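July 9, 2018
Gravy powder, batch notes, Cantero bench

Picking up from the June trials. The question is still why the Flernari base goes lumpy when the water is close to boiling and behaves fine when it isn't. Last month I blamed the whisking. I don't think that anymore.

Made up the dry mix the same way as before: wheat flour, potato starch, salt, onion powder, yeast extract, caramel color, and the powdered beef fat. Flour and starch went through the fine sieve twice. Fat powder went in last and was folded by hand, as the small mixer warms up and smears it on the walls of the bowl.

Split the mix into 6 jars. Two got plain potato starch, two got the pregelatinized starch from Tullov, and two got half and half. One jar of each kind had the fat powder held back so I could see what the starch does by itself.

Water at 93 C for all of them, poured onto the powder in one go, stirred with a fork like someone would at home.

Plain starch, with fat: lumps right away, pea size, dry in the middle when cut open. Flavor good. Gloss good once strained, but a customer isn't going to strain it.

Plain starch, no fat: lumps again, and more of them. So the fat is helping, if only a little. It probably coats the grains and slows the water getting in.

Tullov starch, with fat: thickened before I had the fork all the way around the jar. Fewer lumps but a slimy feel on the tongue, and it pulled in strings off the spoon. Color looked pale next to the others, same dose of caramel.

Tullov starch, no fat: worst of the set. One big clot with water around it. Dumped.

Half and half, with fat: the best one. A few small lumps that broke up with more stirring. Body about right for roast potatoes, maybe thin for a pie. Left it standing and a skin formed, which stirred back in.

Half and half, no fat: lumpy, not as bad as plain. Tasted flat, as you'd expect.

Also tried making a slurry first with a spoonful of cold water and then adding the hot. No lumps with any of the starches that way. That's no news to anyone who cooks, but the Grasumis people want a pack that says "just add boiling water," so the slurry doesn't solve it.

Salt: everything tasted too salty at the end of the session, including the jar I had liked at the start. I don't trust my mouth after that many spoons. Taste the half and half again fresh before changing the salt.

Scale drifted a bit during weighing. Re-zeroed it and reweighed the caramel color, which is the one that matters at these amounts. The other weights I left alone.
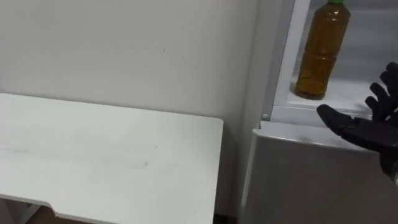
To do next

Granulate the half and half mix. Light mist of water, dry on a tray in the low oven, break up and sieve. Bigger grains should sink and wet through before the outside seals over.

Try maltodextrin as part of the bulk, in place of some of the flour. It spreads the starch out and costs little.

Rerun the best jar at a full boil. The label will say boiling, so 93 isn't quite a fair test.

Hold the finished gravy warm for up to 2 hours and check for thinning. The June batch went watery at the edges and I never wrote down when.

Order more fat powder. The bag is nearly done, and what's left has started to cake near the seal. Keep that for bench trials only and use the new lot for anything going to Grasumis.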